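Faltow are going up, and I still haven't got my voice back

I've followed Faltow since I was small enough to be lifted over the turnstile, and I had pretty much made peace with never seeing them in the top division. Then came the play-off final against Plundero on 28th May, and well, you've probably seen the score by now. 3-2, after extra time, with the winner going in off a knee!

I got to the ground far too early and it was already loud. The official gate was 2949, a record for the place, and 1049 of those had come over from Plundero on a fleet of buses that blocked the bakery end of the street until kickoff. They were good company, I have to say. We swapped scarves at halftime, when it was 1-1 and all of us were too nervous to eat.

The club has already confirmed that the top-division season opens in August, and that the home stand has to be ready by then. The league wants 600 more covered seats before it will let us play there, and work starts next week. If it isn't finished we'd have to share with Yang for the first few games, and that's a long drive on a bad road (I've done it in the rain, never again).
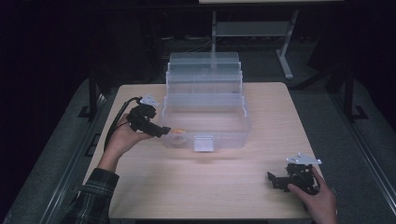

Flaloda reckons sharing with Yang wouldn't be the end of the world, seeing as their field drains better than ours and the away record over there is decent. Fine, but a first home game in the top flight should be played at home, and I'd sit on an upturned bucket in the open if that's what it took.

I do wonder about the squad, too. We went up with a defense that gave away a goal in nearly every game this spring, and the strikers in the top division don't need asking twice. I'd love a new center back and somebody to push our keeper a bit. The club says there's money for signings but won't say how much – I'd guess most of it is going into the stand. 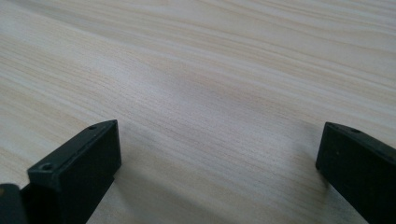 Season tickets are the next thing, and I want mine sorted before the line stretches down to the bus stop. Last year's holders get first pick, and you can keep your old seat unless it's in the block being rebuilt. Mine is, naturally, so I'll be choosing from a plan of a stand that doesn't exist yet. I've got a table to spread it out on, and I fully intend to spend an entire evening there deciding between row C and row D. Prices haven't been announced, though the club has promised that kids' tickets will stay where they are.

There's an open-top bus going through town first, leaving from the ground and finishing at the market square, where the players are supposed to say a few words. I'll be the one near the fountain in a Plundero scarf, so please be nice to me.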